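Bosbridge Home Cooks > Rice, Grains and Pulses > How do you stop basmati going claggy?
Page 1 of 1

edith_flores
Hello everyone, long-time reader and very occasional poster. I'm hoping some of you kind people can put me out of my misery on the subject of plain boiled basmati. I've cooked for a family most of my adult life, I can make a decent loaf and a respectable custard, and yet my rice comes out like wallpaper paste three times out of five. The other two times it's lovely, and I can't for the life of me work out what I did differently.
My usual way is a mug of rice, two mugs of water, pinch of salt, bring it up to the boil, lid on, turn it down and leave it until the water's gone. My mother did it like that and hers was always fine, though she had gas and I've got an electric hob in this house, which takes an age to cool down. I do rinse it, but only a quick swirl in the pan, if I'm truthful.
My sister-in-law is coming to stay in February and she's a wonderful cook, so I'd like to have cracked it by then. Any help gratefully received!

Priltgate_Pete
Two mugs of water to one of rice is your trouble, Edith. That's far too much for basmati once it's been rinsed. Go down to one and a half and you'll see a difference straight away.

zoila.m
Agree with Pete about the water, but I'd say the rinsing matters more. A quick swirl does next to nothing. Put it in a big bowl, cover it well with cold water, move it about gently with your fingers and pour off the cloudy water. Then do it again, and again, until it's nearly clear. I do 4 changes as a rule. Be gentle with it, the grains snap if you scrub at them and then you've got broken bits making starch all over again.
After that I soak it. Half an hour in fresh cold water while I get the onions going for whatever we're having with it. My grandmother would have been horrified by a quick swirl, but she was horrified by most things I did in her kitchen, including the way I held a knife, so please don't take it to heart :)
Zoila Muñoz

upendo_l
I'm going to be the awkward one. I stopped soaking years ago and I don't think my rice is any worse for it. What I do instead is boil it like pasta, in a great big pan of salted water, and drain it when there's still a tiny bit of bite in the middle. Then back in the hot pan, tea towel over the top, lid on over the towel, and leave it alone while you lay the table. You don't have to measure a thing, and I've fed a church hall that way without a single bad pan.

Priltgate_Pete
With respect Upendo, you're pouring all the flavour down the sink doing it like that.

upendo_l
With equal respect, Pete, it's plain rice, it's going under a stew! If I want flavour I'll put a couple of cardamom pods in the water and a bay leaf and you'd be surprised how much gets through. I do think the absorption method is lovely when it's right. But Edith's got an electric hob that holds its heat, and I had one of those for years in my old flat, and it was the turning down that always caught me out. You turn the knob and the ring carries on boiling merrily for ages. Draining takes that worry away altogether.

edith_flores
Oh this is all so helpful, thank you! Upendo, that's exactly what my hob does. I turn it right down and it bubbles away like a witch's cauldron, and then the bottom catches, so I add a splash more water, and I suspect that's where my paste comes from. I also lift the lid to have a look. Rather a lot. I know, I know.

Aigars
Hello Edith. For an electric hob there is an easy answer, use two rings. Bring it up to the boil on one, and have the second ring already on at its lowest setting. When it boils, move the pan across and put the lid on. My wife laughed at me for this until she tried it in her own mother's kitchen, where the cooker is older than both of us, and now she does it too and says it was her idea.
Then ten minutes with the lid on, no looking, and ten minutes off the heat, still no looking. A heavy pan helps very much, and a lid which fits. If your lid is a bit wobbly put a piece of foil under it.
Aigars Luik

zoila.m
The two rings thing is so sensible, I wish I'd had that in my student house. And yes to the resting, I'd say it's as important as the cooking. The bottom layer is always a bit wetter than the top when the heat goes off and it needs that time to even itself out. If you stir it straight away you just mash the wet ones into the dry ones.
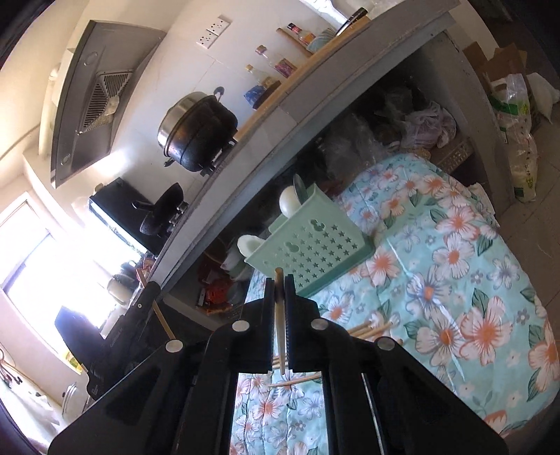 Should you stir the rice at all while it's cooking?
Once when it goes into the water, to stop it sticking to the base, and then leave it be until it has rested.

Fumiko_H
May I join in, although basmati isn't what I grew up with? In our house the rice was short-grain and it was meant to cling together, so when I first moved over here and cooked basmati for my neighbours I treated it just the same way and was very pleased with how nicely it stuck. They were extremely polite about it and ate every bit. It was months before one of them plucked up the courage to show me how she did hers!
What I learnt from her was to fluff it at the end with something thin. A big serving spoon squashes the grains, but a fork or a chopstick slides between them. Go in round the edge of the pan first and lift towards the middle, and let the steam out as you go. Then put the lid back on, slightly open, for a minute or two.
I'd also say buy a better rice if you can stretch to it, and look for one that says it has been aged. Older basmati is drier and stays separate more easily. I keep mine in a big tin on the pantry floor and it's perfectly happy there.
Fumiko Hayashi

Priltgate_Pete
Not sure I hold with paying extra for old rice. I've used the shop's own for years and it's the water that counts. One and a half to one. I'll say it till I'm blue in the face.

Fumiko_H
You may well be right for the rice you buy, Pete, and I wouldn't change a thing if it works for you. I've found different bags want different amounts, though. When I open a new one I cook a small pan on its own first and write the amount of water on the bag in felt pen, and then I needn't think about it again until the bag is finished.

Aigars
I will disagree with Pete also, in a friendly way. If Edith soaks for half an hour as Zoila does, one and a half is a bit much. The rice has already drunk some. I would start a little under that and see.

Priltgate_Pete
Outnumbered, I see. Fair enough. I don't soak, so perhaps that's the difference. I might even give it a go at the weekend and report back, if my other half will put up with another week of rice.

edith_flores
Well, I'm back, and I've had such a nice time with this! I did Aigars' two rings and Zoila's washing and soaking, and I used a bit less than one and a half mugs of water, and I sat on my hands in the other room so I wouldn't lift the lid. Then I fluffed it with a fork from the edges like Fumiko said. It was really very good. A touch firm in the middle for my husband's liking (he was brought up on pudding rice, bless him) but every grain was on its own and I had seconds.
Upendo, I'm going to try yours when the whole family's here, because I can't see myself measuring mugs for that many people with the little ones underfoot. Do you drain it in a sieve or a colander? Mine has quite large holes and I'm worried I'll lose half of it.

upendo_l
So pleased for you Edith! Sieve every time, a big metal one. Give it a good shake and let it sit over the empty pan for a moment before it goes back in. And start tasting early, from five minutes or so, because it goes from chalky to overdone quicker than you'd think.

zoila.m
Lovely news! For your husband I'd add just a tablespoon more water next time and leave everything else exactly as it was. And do tell us what you end up making for your sister-in-law, I'm always after ideas for things to go with rice that aren't curry.

edith_flores
I was thinking of a chicken and apricot sort of stew, Zoila, with flaked almonds on top. I'll put the recipe in the Mains section once I've found the card it's written on. It's in one of three drawers.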